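The bus to Jollmont left at six in the morning, and Tiruwork Wubshet was on it with her father's coat in a bag on her lap. The coat had to go back to Fakhoury's, the tailor, who had kept a shop across from the station for as long as she could remember. Her father wanted the lining changed. He was 76 and he had worn the coat every winter since he was married.

"Tell him gray," he had said. "Last time he gave me blue."

It rained past Primcombe. A man got on there with a crate of seedlings and sat down across the aisle. He asked if she minded the smell of the soil. She said she didn't.

"Tomatoes," he said. "For my sister. I'm Chalerm Thaweesak. I used to drive this route."

He told her which bends flooded and where the old depot had been. He had driven it for nine years, until his eyes got bad in January, and he still knew when the driver ought to change down. Twice he said "now" under his breath, and the bus slowed.

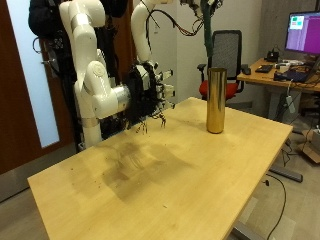 At Jollmont the shop was shut. There was a card in the door with a phone number, and the blinds were down. Tiruwork stood under the awning and called. A woman answered and said Mr. Fakhoury was in the hospital with his hip, and would be for a while.

"Is it the brown coat?" the woman asked. "With the torn pocket?"

"Yes."

"He said it might come. He has the lining cut already. He told me blue."

Tiruwork looked at the bag. She thought about calling her father, but he would be asleep until eight, and then he would want to argue.

"Could I leave it with you?" she said.

The woman gave her an address two streets over. When Tiruwork got there the door was open and the kettle was on. The lining was folded on a chair. She held it up at the window, and it was gray, or so near to it that she couldn't have said which.

"I'll tell him it's gray," she said.

"I'd tell him the same," said the woman, and took the coat.

The next bus back was at ten. Chalerm was already at the stop, without his crate, watching the road.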